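第5章 近くて小さい記憶、遠くて大きい記憶

この章で学ぶこと
・プログラムの速さが、計算の量だけでは決まらない理由
・局所性という性質と、それを利用するキャッシュのしくみ
・平均アクセス時間の見積もり方
・配列をたどる順序が実行時間に与える影響
・書き込みの扱いと、置き換えの方針

前章までで、私たちは小さなプロセッサーを紙の上に組み立てました。命令を読み、解読し、演算し、結果をレジスターに戻す。あの一連の流れが最後までつながったときの気持ちよさを、まだ覚えている人も多いと思います。けれども、あの設計図には大きな約束事がひとつ隠れていました。メモリーはいつでも1サイクルで答えを返してくれる、という約束です。

この約束を、本章で破ります。

現実のメモリーは、プロセッサーから見るとおそろしく遅い相手です。本章で使う仮想マシンCenuraでは、主記憶に一度問い合わせると、答えが返るまでに216サイクルかかることになっています。加算なら1サイクルで終わる機械が、データをひとつ受け取るために216サイクルも立ち止まるわけです。前章のプロセッサーをこの主記憶にそのままつないだら、時間のほとんどを待つことに費やしてしまいます。どんなに演算器を磨いても、見返りはごくわずかです。

ところが、私たちがふだん使っているコンピューターは、そんなに待っているようには見えません。動画は流れ、文字は打ったそばから画面に現れます。遅いメモリーを使いながら、なぜ速く動けるのか。ここがコンピューターの設計のなかでもとびきり面白いところで、筆者はこの章を書くのをずっと楽しみにしていました。

5.1 書庫のある図書館

はじめに、電気の通っていない話をします。

プロルブリッジ(Plolbridge)という町の図書館を考えてください。この図書館には、利用者が自由に歩ける開架の書棚と、地下の書庫があります。書庫は広く、古い雑誌の合本から地図まで何でもそろっていますが、請求票を書いて待たなければなりません。開架ならその場で手に取れます。そして閲覧机の上に広げた本は、手を伸ばすだけで読めます。

さて、あなたは町の橋の歴史を調べに来ました。請求票を書き、しばらく待ち、書庫から一冊の本を出してもらいます。必要なページを読み終えたら、その本をすぐ書庫に返すでしょうか。たぶん返しませんよね。あとでもう一度見るかもしれないので、机の端に置いておくはずです。

もう少し気の利いた係の人なら、あなたが請求した巻だけでなく、その前後の巻も一緒に運んできてくれるかもしれません。橋の歴史の第三巻を読む人は、たいてい第四巻も読みたくなるからです(そしてこの予想は、実によく当たります!)。

机は狭いので、置ける冊数には限りがあります。新しい本を置くには、どれかを戻さなければなりません。どれを戻すかで、その日の調べ物のはかどり具合は大きく変わります。すぐにまた必要になる本を戻してしまうと、もう一度請求票を書くはめになるのです。

机、開架、書庫という三つの場所は、手前にあるものほど狭くて速く、奥にあるものほど広くて遅いという関係にあります。コンピューターの中にもこれとそっくりな並びがあり、記憶階層(memory hierarchy)と呼ばれています。プロセッサーの内部にあるレジスターがいちばん手前、次にキャッシュメモリー、その奥に主記憶、さらに奥に補助記憶が控えています。

なぜ全部を机の上に置かないのか、という疑問は自然なものです。速い記憶素子は1ビットあたりの面積が大きく、値段も高くなります。加えて、記憶を大きくすると、目的の場所を選び出す回路が深くなり、信号の走る配線も長くなります。お金に糸目をつけずに速い素子を並べたとしても、大きいというだけで遅くなってしまうのです。机をどこまでも広げていけば、端に置いた本を取るのに歩かなければならないのと同じことです。

5.2 距離という考え方

電気信号は速いものですが、無限に速いわけではありません。プロセッサーの1サイクルという短い時間では、信号が進める距離も限られます。ですから「近くに置く」という言葉は、半分は比喩で、もう半分は文字どおりの意味をもっています。

デスクトップパソコンの基板では、CPUとメモリースロットが隣り合うように配置されているのがふつうです。あいだを結ぶ配線はなるべく短く、しかも長さがよくそろうように引かれています。ただ、どれだけ近づけても、CPUのチップの中と外とでは事情がまるで違います。チップの外に出るとなれば、信号はソケットの接点を通り、基板の配線を渡り、メモリーモジュールの上の素子に届き、そこからまた同じ道を戻ってこなければなりません。キャッシュがCPUと同じチップの中に置かれているのは、この往復を避けるためです。

機会があれば、電源を切って電源ケーブルも抜いたパソコンの内部を眺めてみてください。これまでブロック図の四角でしかなかったものが、大きさと位置をもった部品として目に入ってきます。筆者は初めて見たとき、四角と四角を結ぶただの線だと思っていたものが、本当に配線として走っていることに妙に感激しました。
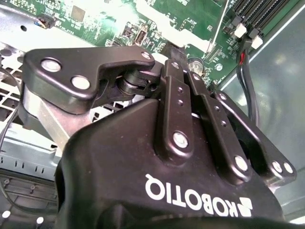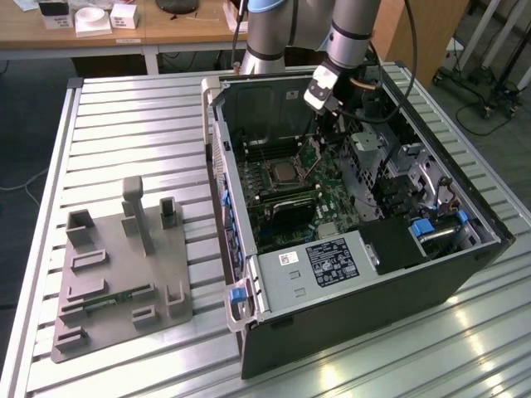 図5.1(上) パソコンの内部へ。
図5.2(下) 側板を外して横に寝かせたデスクトップパソコン。緑色のマザーボードにCPUが載り、その左にメモリースロットが並ぶ。

5.3 局所性という贈り物

図書館のたとえに戻りましょう。机に本を残しておく作戦がうまくいくのは、人の調べ物にかたよりがあるからです。もし利用者が毎回まったくでたらめに本を選ぶなら、机に何を残しておいても役に立ちません。

プログラムにも、これと同じかたよりがあります。局所性(locality)と呼ばれるもので、次の二つに分けて考えます。

時間的局所性。一度使ったデータは、近いうちにまた使われやすいという性質です。ループの回数を数える変数は、ループが回るたびに読み書きされます。合計を足し込んでいく変数も同じです。命令も例外ではなく、ループの本体をなす命令の列は、何度もくり返し読み出されます。

空間的局所性。あるデータが使われると、その近くの番地にあるデータも使われやすいという性質です。配列を先頭から順にたどるプログラムが代表です。命令もふつうは番地の順に並んでいて、分岐がなければ次々に隣が読まれます。

ここで立ち止まって、少し驚いてほしいのです。局所性は物理法則でもなければ、プログラミング言語の規則でもありません。人間がふつうに書いたプログラムを観察すると、多くの場合にそうなっている、という経験的な事実です。それなのに、計算の種類が変わっても、言語が変わっても、この性質はしぶとく顔を出します。私たちがくり返しと並びを使って物事を組み立てたがることの表れだと考えると、なかなか味わい深いものがあります。

もちろん、局所性の乏しいプログラムもあります。大きな表をばらばらの順に引くもの、メモリーのあちこちに散らばった節点をポインターでたどっていくものなどです。こうしたプログラムの扱いは、章の後半で改めて考えます。

5.4 キャッシュの基本的な動き

キャッシュは、主記憶の内容の一部を写して持っておく、小さくて速い記憶です。プロセッサーがある番地を読もうとすると、まずキャッシュにその写しがあるかどうかが調べられます。

写しがあった場合をヒットといいます。データはキャッシュからすぐに届きます。Cenuraの場合、ヒットしたときのアクセス時間は2サイクルです。

写しがなかった場合をミスといいます。このときは主記憶まで取りに行き、届いたデータをキャッシュに置いてからプロセッサーに渡します。調べるのにかかった2サイクルに、主記憶からの転送にかかる216サイクルが加わり、合わせて218サイクルになります。後から加わるほうの216サイクルを、ミスペナルティーと呼びます。

主記憶からデータを運ぶときは、求められた1語だけでなく、その周辺をまとめて持ってきます。前後の巻も抱えてきてくれる、あの係の人の働きです。このまとまりをキャッシュラインといい、Cenuraではラインの大きさを32バイトとしています。4バイトの整数なら、1本のラインに8個がおさまる計算です。

時間的局所性は「一度運んだものを残しておく」ことで生かされ、空間的局所性は「まとめて運ぶ」ことで生かされます。キャッシュの動作はどれほど複雑に見えても、この二つの工夫が土台になっています。道に迷ったら、いつでもここに戻ってきてください。

5.5 平均アクセス時間

では、キャッシュを付けるとどれくらい得をするのでしょうか。次の式で見積もることができます。

平均アクセス時間 = ヒット時間 + ミス率 × ミスペナルティー

ミス率は、全アクセスのうちミスになったものの割合です。ヒットでもミスでも最初にキャッシュを調べるので、ヒット時間はいつでもかかります。そこに、ミスしたときだけ払う罰金の平均が加わると読んでください。

Cenuraの値を入れてみます。ミス率が10パーセントなら、

2 + 0.10 × 216 = 23.6(サイクル)

となります。ミス率が5パーセントなら12.8サイクル、1パーセントなら4.16サイクルです。

この数字の並びは、じっくり眺める値打ちがあります。ヒット率でいえば、90パーセントから99パーセントに上がっただけです。学校の試験なら、どちらも立派な点数でしょう。ところが平均アクセス時間は、23.6サイクルから4.16サイクルへと、5分の1よりも短くなっています。ミスペナルティーが大きい世界では、ヒット率の最後の数パーセントがものをいうのです。キャッシュの設計者が細かな改良に情熱を注ぐ理由も、この式から読み取れます。

逆の見方もしておきましょう。平均アクセス時間を縮めるには、ヒット時間を短くするか、ミス率を下げるか、ミスペナルティーを小さくするかのいずれかです。やっかいなことに、これらはたがいに引っ張り合います。キャッシュを大きくすればミス率は下がりますが、回路が大きくなってヒット時間が延びます。ラインを長くすれば空間的局所性をよく拾えますが、一度に運ぶ量が増え、ミスペナルティーも増えがちです。おまけに、容量が同じならラインの本数は減ってしまいます。次節以降で出てくる方式は、どれもこの綱引きのどこかに位置づけられます。

5.6 同じ計算、違う順序

局所性の威力を、手を動かして確かめましょう。大きな二次元配列があり、そのすべての要素の和を求めたいとします。要素は4バイトの整数で、行ごとに続けてメモリーに並んでいるものとします。先頭の行が端まで並び、そのすぐ後ろに次の行が続くという配置です。

書き方は二通り考えられます。

行の順にたどる場合
 各行 i について
 各列 j について
 和 ← 和 + A[i][j]

列の順にたどる場合
 各列 j について
 各行 i について
 和 ← 和 + A[i][j]

どちらも足し算の回数は同じで、得られる和も同じです。数学の教科書なら、入れ替えてかまわないと一言書いて済ませるところでしょう。

行の順にたどると、アクセスはメモリーの並びどおりに進みます。配列の先頭がラインの境目にそろっているとすれば、新しいラインに入った最初の要素でミスが起き、32バイトが運ばれ、続く7個の要素はすべてヒットします。ミス率は8分の1ですから、要素ひとつあたりの平均は

2 + 216 ÷ 8 = 29(サイクル)

です。

列の順にたどると、ひとつ進むたびに行ひとつぶんだけ先の番地へ飛びます。行がラインよりも長ければ、次の要素は必ず別のラインにあります。配列がキャッシュよりずっと大きいと、せっかく運んだラインも、隣の列に移って再び必要になるころには追い出されてしまいます。最悪の場合はすべてのアクセスがミスになり、要素ひとつあたり

2 + 216 = 218(サイクル)

かかります。行の順にたどったときの、約7.5倍です。

ループを入れ替えただけですよ! 命令の種類も足し算の回数も変えていないのに、これだけの差がつきます。初めて自分の環境で測った学生が、プログラムのどこかが間違っていると思い込んで何度も見直す、というのは毎年のように起こることです。見直した末に原因が順序にあるとわかったときの表情を見るのは、教える側のひそかな楽しみでもあります。

実際の計算機で測ると、差は上の見積もりどおりにはなりません。先の番地を予想して前もってデータを運んでおくプリフェッチという機構や、キャッシュを何段も重ねた構成、それにコンパイラーによる最適化が関わってくるためです。配列が小さくてキャッシュにすっかりおさまるなら、差がほとんど見えないこともあります。配列の大きさを少しずつ変えながら測り、結果をグラフにしてみてください。なだらかだった線が急に折れ曲がるところがあれば、そこにキャッシュの容量が顔を出している可能性があります。

Cenuraのシミュレーターには、アクセスごとにヒットとミスを色分けして表示する機能があります。導入の手順と、本章で使う設定ファイルの書き方は、付録の305ページから説明しています。測定用の環境としてHevineを使っている読者は、最適化を無効にする設定も同じ付録で確認しておいてください。

5.7 この先の道のり

ここまでの話では、いくつかの問いをわざと脇に置いてきました。

ひとつめは、探し方の問題です。キャッシュに写しがあるかどうかを調べると簡単に書きましたが、たくさんのラインの中から目当ての1本を、わずか2サイクルで見つけるにはどうすればよいのでしょう。5.8節では、番地の一部をそのまま置き場所の指定に使うダイレクトマップ方式から始めます。しくみが素直で回路も小さく、はじめの一歩にうってつけです。ただし、よく使う二つのデータが運悪く同じ置き場所を取り合うと、たがいに追い出し合うという困った現象が起きます。これを和らげるセットアソシアティブ方式へと、5.9節で進みます。

次に、片づけ方の問題があります。置き場所がふさがっているとき、どのラインに出ていってもらうか。いちばん長く使われていないものを選ぶ方針は、時間的局所性の考え方とよく合います。とはいえ、使われた順序を正確に記録し続けるには、それなりの回路が必要です。どこまで手を抜いても成績が落ちないかという、工学らしい駆け引きを5.10節で楽しみましょう。

書き込みも忘れてはいけません。これまでは読むことばかり考えてきましたが、キャッシュの写しを書き換えたら、主記憶の原本とのあいだに食い違いが生じます。机の上の本に訂正を書き入れたのに、書庫の目録は古いまま、という状態です。すぐに原本も直すのか、追い出すときにまとめて直すのか。5.11節でそれぞれの得失を比べます。

章の終わりでは、小さな画像処理プログラムIfansを題材に、平均アクセス時間の式を使って改良の効果を予測し、そのうえで測定します。予測が外れたら、むしろ歓迎してください。どの仮定が現実と合わなかったのかを探るうちに、キャッシュの姿がぐっと立体的に見えてきます。

次節に入る前に、二進数と番地の分け方(第2章)をざっと見返しておくと、読みやすくなります。番地を上位、中位、下位の三つの部分に切り分ける操作が、すぐに何度も出てきます。32バイトのラインなら下位の5ビットがライン内の位置を表す、ということがすらすら言えれば、準備は十分です。鉛筆と紙を用意して、5.8節へ進みましょう。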